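Wudholm Renters' Desk puts out its July rent count, and I have some thoughts

3 min read

Hi all. This is our summer release, so reporters, please take whatever you need from it, and neighbors, please read it too, since you're the ones who filled in the forms!

The short version: the middle rent for a two-bedroom in Wudholm is now $2390 a month. That's up 12 percent on last July. I typed that number into the spreadsheet three times hoping I'd made a mistake (I hadn't, Mared Hughes checked it as well).

We asked tenants in 28 buildings what they pay, what they paid a year ago, and what their landlord said when the new lease came. Most of them got a one-page letter with the new number on it and a date to sign by. In 21 of the buildings, people told us they'd been given less than a month to decide. Try finding another apartment, a truck and a deposit in that time when you work days.

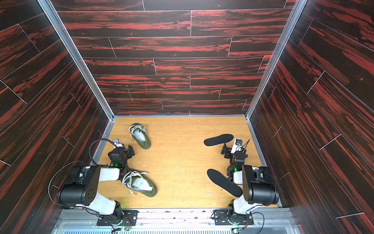 Gwawr Vaughan
Director, Wudholm Renters' Desk

Now, I know what the big owners are going to say, because they said it last year. Costs are up. Insurance, taxes, the boiler. Fine, some of that is true and I'm not going to pretend it isn't. But Emberg, the biggest landlord on our list, told its own investors this spring that it had a very good year, and the people in its Drestgate building are still waiting on the elevator. You can't have a very good year and no elevator and a bigger rent check all at once and expect us to nod along.

What bugs me most is the way the recovery gets talked about. House prices are up, so we're all doing great! Well, if you own the house. If you rent, those same rising prices come through your door every summer as a letter. Fermín Troncoso has rented at Drestgate since his kids were small, and he put it better than I can: "They tell me the economy is back. I'd like to know where it went, because it didn't come by my place."

So we're asking the city council for two things. First, 90 days' written notice before any increase, for every tenant, month-to-month folks included. Second, a public list of rents by building, so that you can look up what the unit downstairs goes for before you sign. Neither one costs the city much. Dace Grigaitė has drafted the wording for both and she's happy to walk anyone through it, reporter or not.

The full table, with building names and the questions we asked, is free from our office on Howells Street. Come in after 4 p.m. and one of us will be there. If you'd like to talk with a tenant for a story, ask for Arwel Price, who keeps the list of people willing to be quoted. Please don't just knock on doors at Drestgate, a few families there are in the middle of lease talks and would like some quiet.

More from the Renters' Desk

Your deposit and how to get it back
What Emberg's new lease says about late fees
Notes from the spring tenants' meeting
Heat, hot water and who to call
Last July's rent count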